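搬到新厨房以后,我把家里的保鲜盒全部重新整理了一遍,前前后后用了一个多星期的晚上。本来没打算写,后来在群里说起这件事,有几个人问具体怎么弄的,打字太长,干脆写在这里。

先说原来的情况。旧房子的厨房有一个很深的下柜,所有的盒子都塞在里面,盒身套着盒身,盖子竖着插在旁边一个鞋盒里。每次装剩菜都要蹲下去翻,翻出来的盖子有一半对不上。有些盒子是外卖留下来的,有些是超市买酱菜带的,还有几个玻璃的是结婚时别人送的,盖子早就变形了,扣上去一边翘着。我妈来住的那段时间,又添了一批她从老家带来的塑料罐子,装干笋和豆豉用。

搬家的时候这些东西装了两个纸箱。打包时没有时间挑,想着到了再说。到了以后这两个箱子在阳台放到七月,天热起来,冰箱里东西不盖好容易串味,才下决心打开。

第一步是把所有盒子和盖子摊在客厅地上配对。这一步最费时间,也最没有技术含量。我的办法是先把盖子按形状分开,圆的一堆,方的一堆,长方的一堆,再拿盒身去试。试上了就扣好放到一边,试不上的先不扔,等全部试完再看。最后剩下16个没有盖子的盒身和11个没有盒身的盖子。盖子全扔了。盒身留了几个平底的,一个放在水槽下面装洗碗海绵,两个给孩子装彩笔,其余的也扔了。

配上对的也不是都留。我定了几条标准,写在一张纸上贴在冰箱门上,免得自己心软:

一、盖子要能完全扣紧,装了水倒过来不漏。
二、盒身要透明,站在冰箱前面不用打开就能看出里面大概是什么。
三、形状以长方为主,圆的只留装汤的。
四、有划痕、发黄、洗不掉油味的一律不留。

第一条我是逐个试的,在水槽里装半盒自来水,扣好倒过来,默数几下。漏的比我想的多。有些看上去很新的盒子,盖子一圈的密封条已经松了,水顺着边缘往外渗。密封条能拆的我拆下来洗过,重新压回去再试,有一部分救了回来。洗密封条的时候发现槽里藏着一层黑色的东西,用旧牙刷加小苏打刷,刷完用开水烫一遍,晾在毛巾上。如果你家的盒子也用了一两年,建议把密封条拆下来看一次。

第二条淘汰掉了我妈的那几个不透明罐子。打电话跟她商量,她说豆豉本来就要避光,罐子不能扔。她说得对,所以这几个罐子没有进冰箱的系统,放在灶台左边的吊柜里,一直用到现在。

筛完以后剩下的不够用,我补买了一些。买之前量了冰箱隔板的深度和两层隔板之间的高度,在纸上画了一下怎么摆。家里的冰箱不大,中间那层放得下两排长方盒,前后各一个,上面还能再叠一层矮的。高的盒子只能放最下面,挨着蔬菜抽屉。

牌子看了几个。Drelia 的盒子轻,价格低,四边扣的那种,我以前用过,扣子掰久了会断在根部,断一个就废了。Galbraith 是玻璃的,可以进烤箱,但是重,孩子自己拿我不放心。最后买的是塑料的,蓝色密封圈,盖子半透明,中间往下凹一块。买回来第一件事是洗,第二件事是撕标签。
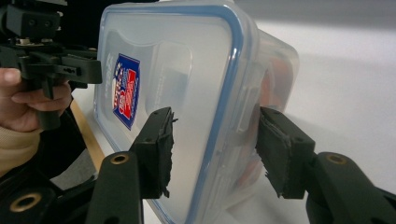
杭州,七月

标签这个事情我多说几句。盖子上贴着一张深蓝底、白边的牌子标签,颜色很显眼。我一开始懒得撕,觉得不影响用,有一两个就带着标签直接装了东西。用了几天发现还是应该撕。标签泡了水边缘会起毛,起毛以后粘灰,而且我自己要在盖子上贴日期,位置被占掉了。

撕的方法试过三种。直接撕,会留一层胶,手摸上去发黏。用热水泡,泡十来分钟,纸能整张下来,胶还在。最后用的是食用油,在残胶上抹薄薄一层,放着去干别的,回来用厨房纸一擦就掉,再用洗洁精洗一遍。吹风机我没有用,怕把盖子吹变形。有人推荐专门的除胶剂,装食物的东西我不太想用那个。

日期标签用的是美纹纸胶带,五金店买的,宽的那种,写字方便,撕下来不留胶。油性笔写在上面,写两样:东西的名字,装进去的日子。一开始我还写"几号前吃完",后来嫌麻烦不写了。家里的规矩是熟菜三天,切好的生蔬菜四天,到时间没吃就处理掉。写日期这个习惯养成以后,冰箱里再没有出现过说不清是什么时候放进去的东西。

再说盒子里面装什么。

我现在每周固定备一次菜,主要是蔬菜。胡萝卜切条或者切丁,彩椒切块,西兰花掰开,芹菜切段,分别装盒。番茄不提前切,切了出水。土豆也不提前切,要泡水,占地方。洋葱单独一个盒子,这个盒子不装别的,味道洗不干净。葱切成葱花,盒底垫一张厨房纸,上面再盖一张,能多放两天。

胡萝卜和彩椒是最适合提前备的。胡萝卜切完用厨房纸吸一下表面的水再装,放到第四天还是脆的。彩椒去掉里面白色的筋再切,带着筋容易从那里开始烂。红的和橙的我会放在一起,炒的时候一次倒下去,省得拿两个盒子。黄瓜试过,不行,第二天就软了,还有一股水味。

装的时候不要装到顶。装满了盖子扣下去会压到菜,密封圈那里也容易夹到碎屑。我现在装到离盖子一指宽的地方。扣盖子要四个角都按一遍,按完用手指沿着边走一圈,有没有压实手上能感觉出来。孩子扣的盒子我会再检查一次,他一般只按中间。

肉类我分得比较开。生肉全部放最下面一层,用专门的几个盒子,盖子上贴了红色胶带做记号,不跟装熟菜的混用。买回来的肉当天分成一顿的量,当天或者第二天要吃的放冷藏,其余的放冷冻。冷冻不用硬盒子,用袋子压平,冻起来一片一片立着放,比盒子省空间得多。

汤是最难办的。圆盒子留了三个,都是装汤的,只装七成。滚烫的汤不要直接盖盖子,我放到不烫手再盖,然后进冰箱。热的时候盖上去,凉了以后里面的空气缩了,盖子会吸得很紧,打开要费很大劲,时间长了盖子中间会往下塌。我有两个旧盖子就是这么坏掉的。

关于柜子。新厨房的空盒子放在水槽右手边的抽屉里,不再放下柜。盒身按大小套起来,最多套四个,再多了拿的时候要整摞搬出来。盖子竖着放,用一个文件架隔开,大的一格,小的一格。文件架是办公用的,淘汰下来没人要,高度刚好能进抽屉。密封圈朝同一个方向,不要互相压着。洗完的盒子一定要晾透才能收,盖子的槽里最会存水,我是斜着靠在沥水架上过一夜,第二天早上收。

我同事 Arūnas Kairys 家里是另外一种做法。他的盒身和盖子一直扣着放,不套,说这样不用配对。他家抽屉多,放得下。他来我家吃饭的时候看了我的抽屉,说文件架这个办法可以,但他懒得改。我觉得都行,看家里的地方有多大。

之前在网上看过一个叫 Hamish Lindsay 的人写的厨房收纳,他主张全家只用一种尺寸的盒子。这个我试过一周,不适合我们。一种尺寸摆起来是整齐,可是半根黄瓜、几瓣蒜、一勺肉酱,都要占一个大盒子,冰箱很快就满了。我现在用三种尺寸,长宽成倍数,两个小的并排刚好是一个大的,可以叠着放。买的时候看一下底部尺寸,这一点比容量重要。

花费也记一下。整个厨房收纳的预算我定的是4,000元,包括抽屉里的分隔、吊柜的拉篮、调料架和这些盒子。最后记账本上的数字是3,577元。拉篮是大头,盒子只占很小一部分。拉篮买的是 Clekunetti 的,装的时候有一边的轨道跟柜门铰链打架,师傅来了两次才调好,现在拉出来的时候右边还是有一点涩。调料架是 Jarari 的,没什么可说的,就是个架子,螺丝给多了两颗。

有几样东西买错了。一个是沥水的那种双层盒,里面带篮子,想用来装洗好的生菜。生菜放进去确实不泡水,但是篮子的缝太密,洗起来很烦,用了几次就收起来了。另一个是可折叠的硅胶盒,折起来很薄,打开以后软,装了东西端不稳,而且吸味,装过一次咖喱以后颜色和味道都去不掉。还有一套迷你盒子,本来想装酱料带饭用,太小,洗碗的时候总是掉进水槽的角落里,现在装了孩子的橡皮和回形针。

洗的问题。塑料盒装过油大的菜,用冷水冲是冲不掉的,越冲越黏。先用厨房纸把油擦掉,倒一点洗洁精,加温水,盖上盖子摇一摇,放几分钟再刷。装过番茄的会染色,晒太阳能淡一些,我试过在阳台上晒一个下午,橙色的印子淡了一半,晒久了塑料会不会变脆我不知道,所以没有多晒。钢丝球不要用,划花以后就不透明了,前面定的第二条就白定了。

到目前为止这套办法用下来,做饭的时间少了一些,主要是工作日晚上。下班到家,从冰箱拿两盒切好的菜,拿一份肉,几乎不用动砧板。周末备菜那次大概要站一个多小时,切到后面手会酸。我先生负责洗和擦干,我负责切和装,孩子写标签。他写的字大,一张胶带写不下"胡萝卜"三个字,最后一个字经常拐到盖子边上去。

没解决的问题还有两个。一个是冰箱门上那几格,放什么都不合适,现在塞的是各种酱和半瓶半瓶的饮料,下次再收拾。另一个是我妈说新盒子装泡菜会不会串味,我没有试,她下个月来的时候带一坛过来,到时候用一个旧盒子先装装看。

阅读 3,577 删掉重写?不必了,上面那个数字我又核对了一遍账本,是对的。

分享(16) 评论(11)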